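Pre-purchase site inspection: loading bay and packing end, Triltstead depot
Inspected on a Wednesday, start 7:40 a.m. Budget line 2823, robot cell and guarding.
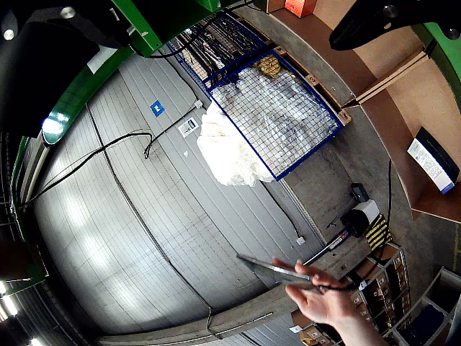

*Bay side of the packing end, with the blue mesh cage by the ribbed wall and a flat metal hand tool in use.*

**Purpose.** To list what has to be fixed, moved or priced before we sign for the Allel cell. Items marked HOLD must be closed before the deposit is paid. Items marked COST go into the budget sheet. OK means no action.

## 1. Floor and access

- [x] Raised concrete curb below the ribbed wall. **COST.** The curb stays. The Allel base plate needs a flat run, so the layout has to shift toward the counter or we pay for a plinth. Get both prices.
- [x] Corner of the gray pillar has a yellow and black striped bumper. **OK.** Order the same type for any new post.
- [ ] Floor load figure from the landlord. **HOLD.** Asked for twice. The installer will not quote anchors without it.
- [ ] Pallet truck route clear with the guard line taped out. **HOLD.** Tape it and walk a full pallet through before the next visit.

## 2. Cables and power

- [x] Black cable hanging in a loose loop across the ribbed wall. **COST.** Needs clipping or tray. Electrician to trace it first and tell us what it feeds.
- [x] Second black cable hanging in a bend near the blue sign. **COST.** Same job, same visit.
- [x] Small white connector box low on the wall. **COST.** Identify and label. If it is dead, have it taken out.
- [x] Wall-mounted unit on the pillar, below the counter. **OK** if it can still be reached once the fence is up. Mark it on the drawing.
- [ ] Spare capacity at the distribution board. **HOLD.** Allel wants its own supply. The board schedule in the office is out of date – do not price from it.

## 3. Storage near the cell

- [x] Blue mesh cage, packed with white plastic bags or sheeting. Some of it bulges out past the mesh on one side. **HOLD.** Loose plastic and a moving arm do not go together. Either empty the cage on a set round or buy one with a lid. Garba lists a lidded cage and we have asked for a price on 3.
- [x] Brown cartons in pigeonholes. **OK.** Labels on the fronts of some boxes. The rest need them if the robot is going to pick by location.
- [x] White box resting at an angle on the brown counter. **OK,** housekeeping only. The counter should be clear at shift change.
- [ ] Where the cage contents go on collection day. **COST.** The present route would cross the guard line.

## 4. Hand tools and manual work

- [x] Flat, narrow metal tool held between thumb and fingers. **COST.** Add cut-resistant gloves to the consumables line. Check whether the edge calls for a sheath.
- [x] Thin cord appears to trail from the grip end of the tool. **HOLD.** No cords or lanyards inside the guard line once the cell is live. Price a tool holder on the counter instead.
- [ ] Manual tasks that stay manual. **HOLD.** The quote assumes none. We think jam clearing will stay, and that means a gate with an interlock.

## 5. Signs

- [x] Blue sign with white symbol on the ribbed wall. **OK.** Must stay visible from the walkway.
- [x] White sticker below and to the right of it. **OK.** Read it and copy the text into the file before anything is mounted over it.
- [ ] Robot warning signs and floor marking. **COST.** Not in the Allel quote.

## Budget comments

The quote covers the arm, controller and 12 months of service. Fencing, gate, electrical work and signs are extra. Flustgate can supply the fencing with a delivery slot in November, but only if the drawing is frozen first.

Do not buy the Garba cages until the collection route is settled – the lidded ones are wider.

Ask Allel for the training price per person, in writing. The verbal figure changed between calls.

Next check: 3 weeks, same form, HOLD items only.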